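Speaker notes - "Leaving Things Half Done on Purpose"
Jernport Library evening talks, June 6, 2018
Marta Stetsiuk

Opening (don't rush this)

Good evening! Thank you for coming out. Say thanks to Tomomi Yokoyama for setting up the series and for talking me out of my first title.

Start with the kitchen story. I had 16 tabs open, a pot on the stove, a phone call on hold, and I walked into the pantry and stood there. Couldn't tell you what I wanted. Pause for the people who did this today - there will be a few.

Ask: who here has lain awake over an email that would take two minutes to write? Hands up. Mine goes up too.

The open loop

The unfinished job keeps tapping you on the shoulder. You can be at dinner with people you love and a part of your head is still at the desk, going over the form you didn't send. I used to think the cure was to finish everything. I tried it for a whole July! I finished a great many small things and was a misery to live with.

What helped me was learning how to stop well. Stopping is a skill and most of us were never taught it. We just run out of day.

SLIDE

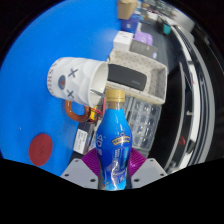

Blue bottle, gold cap.

Take a breath here. Let people settle, have some water, move on when the room is quiet.

The parking note

This is the part I love, so slow down!

When you have to leave a task, write one line before you get up. It says where you are and what the very next move is. "Call Annan office, ask for the revised date." "Third paragraph is too long, split it after the bit on rent." One line, plain words, written to a tired person, which tomorrow morning is you.

It takes less time than finding your coat. And the relief is real - I felt it in my shoulders the first week. Your mind lets go of the thing once it trusts that the thing is kept somewhere.

Tell the Tramell story: I was helping a small office there, good people, all worn out by four in the afternoon. We set aside the last 5 minutes of the day for parking notes. No new software, no meeting about it. One man wrote his on the back of receipts. A few weeks on he told me he had started reading novels again in the evening, and I nearly cried on his filing cabinet. (Wait for the laugh, if there is one. At Grorkau there wasn't.)

SLIDE 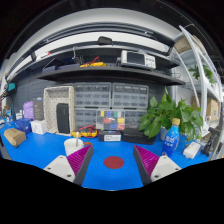 So what goes wrong? Mostly we write too much. A parking note that runs to a page is a second job. If you catch yourself adding headings, put the pen down.

The other trouble is writing a worry where a step should be. "Sort out insurance" is a worry. "Find the policy number in the green folder" is a step. Do this one out loud with the room. Ask for a worry from the audience and turn it into a step together. Take two or three, more if they're enjoying themselves. Somebody always offers the garage.

Being where you are

I don't meditate much. I've tried, and I like the cushion. But I have found that when my notes are parked I can wash a dish and feel the warm water, or listen to my sister all the way to the end of her story, and her stories are long. For me that's the whole reward.

Exercise

Hand out the cards (I printed 400, the shop had a deal, please take extras home). Everyone writes one parking note for something they left undone today. Give them a full minute of quiet. Then fold it and put it in a pocket.

Questions

If it's slow to start, ask Tomomi about her shoebox method. Remind people that the sign-up sheet for the July session is by the door.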